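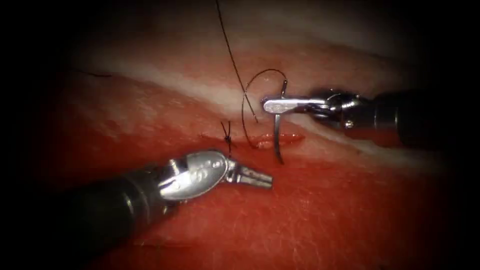

Liesbeth Brouwer asked after the last update whether the students are learning to suture or learning to program, and whether the grant should be paying for both. The answer for this period is mostly programming, with enough suturing that they know what the program has to do.

**Progress since the last report**

The Flomis team at Delden now has 12 students in 2 groups. One group handles motion planning for the needle driver. The other labels video of interrupted stitches so that each step (grasp, insert, pull through, tie, cut) has a start and an end.

- Labeling: 500 clips done out of a planned 1,000. The hardest step to agree on is the start of the tie, when the thread is already looped but the jaws of the second instrument are still empty. We rewrote the labeling guide in November and relabeled the early clips.
- Planning: the curved needle path works in simulation. It has not been run on tissue. Needle angle at entry is still set by hand.
- Teaching: Gheorghița Filip took over the weekly knot-tying session. Attendance is good except during exams.

**Problems**

Glare on wet tissue and metal confuses our thread tracker, and black thread gets lost near the dark edges of the view. The students are testing a fix borrowed from the Emley course code. Results are mixed.

**Next period**

Finish labeling, freeze the guide, and enter the student round of the Xiong challenge with the planning code only. Unspent travel money is requested as a carryover to cover suture pads and needles.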